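Kitchen Notes: Boards and Fruit

The 16 printed cutting boards ordered from Butier are now on the prep tables. Each is white plastic with a raised rim and a handle opening. Bananas go flat on the board, one to a board, before slicing.
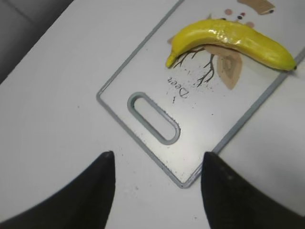
Cleaning

Wash in warm water with a soft sponge — no scouring pads on the deer print. Dry the rim separately, as water collects along its inner edge.

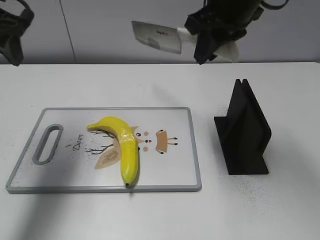

Boards with cuts deeper than 2 mm should be set aside for Bok-nam Chae, who is keeping the replacement list until June. Store the rest upright, handle end up.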